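2018년 9월 19일 작업실 노트

줄눈 오염 시험, 중간 정리

아침에 시편 상자부터 열었다. 4월에 발라 둔 것들이라 이제는 경화 문제를 핑계로 댈 수 없다. 시멘트계 줄눈 두 종류(플라니아, 크랩트리)에 파스티바리 침투형 발수제를 바른 것과 안 바른 것. 카탈로그에는 발수제를 바르면 "주방 벽에서 사실상 오염이 없다"고 적혀 있는데, 나는 이 '사실상'이라는 말이 처음부터 마음에 안 들었다. 무엇으로 더럽혔는지, 얼마나 두었다가 닦았는지가 한 줄도 없다.

그래서 우리 식으로 했다. 간장, 식용유, 고춧가루 푼 기름, 진하게 우린 홍차. 각각 줄눈 위에 한 방울씩 떨어뜨리고 30분 뒤에 젖은 천으로 닦은 것, 하룻밤 두었다가 닦은 것. 세제는 일부러 안 썼다. 세제를 쓰면 세제 시험이 된다.

결과부터 적어 둔다.

간장: 30분짜리는 발수제 유무와 상관없이 거의 지워짐. 하룻밤짜리는 미처리 쪽에 갈색 테두리가 남음. 처리한 쪽도 각도를 틀어 보면 희미하게 보인다.
식용유: 미처리 쪽은 30분 만에 먹어 들어가서 색이 한 단계 어두워졌다. 처리한 쪽은 괜찮음. 여기서는 발수제 값을 한다고 인정.
고춧가루 기름: 전부 실패. 플라니아든 크랩트리든, 발랐든 안 발랐든 주황색이 남았다. 하룻밤짜리는 볼 것도 없음.
홍차: 편차가 커서 못 믿겠다. 같은 시편 안에서도 왼쪽은 깨끗하고 오른쪽은 물들었다. 내가 바를 때 고르게 못 바른 탓일 수도 있으니 이 항목은 결론 보류.

첼시 고슬링 씨가 지나가다 보고 에폭시 줄눈으로 가면 끝날 얘기 아니냐고 했다. 맞는 말인데, 그 질문에 답하려고 하는 시험이 아니다. 그램빌 현장은 이미 시멘트계로 견적이 나갔고, 거기에 발수제 비용을 얹을지 말지가 문제다. 에폭시는 시공하는 사람들이 싫어한다. 굳기 전에 타일 면을 못 닦으면 얼룩이 그대로 남고, 여름에는 작업 시간이 더 짧아진다. 예전 현장에서 뿌옇게 남은 막을 벗기느라 고생한 뒤로는 나도 쉽게 권하지 못한다.

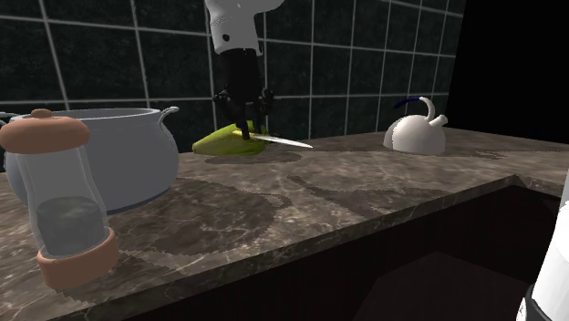

줄눈 색 얘기로 넘어간다. 설계 쪽에서는 여전히 짙은 타일에 같은 계열의 짙은 줄눈을 맞추고 싶어 한다. 오염이 안 보인다는 이유인데 나는 반만 믿는다. 짙은 줄눈은 기름때는 숨겨 주지만 물때와 백화는 더 도드라진다. 수돗물이 마르면서 남는 흰 가루는 검은 바탕에서 제일 잘 보인다. 반대로 짙은 녹색의 큰 정사각 타일에 밝은 회색 줄눈을 가늘게 넣으면, 격자가 또렷해지는 대신 줄이 조금만 어긋나도 바로 눈에 띈다. 붙이는 사람 입장에서는 부담스러운 조합이다. 그래도 줄눈이 가늘면 더러워질 면적 자체가 줄어드니 나라면 색보다 폭을 먼저 정하겠다. 타일이 크면 줄눈의 총 길이도 짧아진다. 이 당연한 얘기가 회의록에는 한 번도 안 나온다.

그런데 폭을 줄이자고 하면 꼭 타일 치수 편차 얘기가 나온다. 이번에 들어온 것 중에서 한 상자를 꺼내 재 보니 한 변이 눈에 띄게 작은 것이 몇 장 섞여 있었다. 같은 호칭 치수라고 믿고 폭을 좁게 잡았다가는 벽 끝에서 줄이 안 맞는다. 공급처는 허용치 안이라고 한다. 허용치를 적은 문서를 달라고 했더니 답이 아직 없다. 받기 전까지는 '허용치 안'이라는 말은 안 들은 것으로 친다.

백화도 같이 보려고 플라니아 시편 하나를 물 접시에 반쯤 세워 두었다. 혼합수를 설명서대로 넣은 것과 조금 더 넣은 것을 나란히 놓았다. 현장에서는 잘 펴진다고 다들 물을 더 넣는다. 제조사 설명서는 그런 일이 없다는 듯이 쓰여 있고, 하자가 나면 물을 더 넣은 쪽 책임이 된다. 그러면 시험도 물을 더 넣은 상태로 해야 맞다. 아직은 둘 다 변화 없음.

발수제 내구성은 아예 다른 문제다. 파스티바리 자료에는 닦음 1,000회 후에도 성능 유지라고 되어 있다. 무엇으로, 어느 정도 힘으로 닦았는지는 역시 없음. 부드러운 천으로 쓸어 내린 것과 수세미로 문지른 것을 같은 횟수라고 쳐 주기는 어렵다. 초록 수세미로 50회만 문질러 봤는데 크랩트리 시편에서는 벌써 물방울이 퍼지기 시작했다. 플라니아는 아직 맺힌다. 다만 시편이 하나씩이라 이걸로 우열을 말하면 안 된다. 옆 자리에서 벌써 "플라니아가 낫다더라"는 말이 돌기에 아니라고 했다.

비용 쪽 메모. 발수제는 한 번 바르면 끝이 아니라 다시 발라야 하는 물건인데 견적서에는 첫 회분만 들어가 있다. 집주인이 제 손으로 다시 바를 거라고 보는 건 희망 사항이다. 그램빌에 보낼 문서에는 재도포 주기를 비워 두지 말고 '확인되지 않음'이라고 적을 것.

남은 일

홍차 시편 다시 만들기. 이번에는 붓 대신 스펀지로 바르고, 조합마다 최소 9개.
고춧가루 기름은 중성세제로 닦는 조건을 따로 추가. 표도 따로 만들 것.
수세미 시험은 누르는 힘을 일정하게 할 방법부터 찾기. 추를 얹는 방식이 제일 싸다.
물 접시 시편은 건드리지 말 것. 지난번에 누가 설거지하면서 같이 씻어 버렸다.
공급처에 치수 허용치 문서 다시 요청.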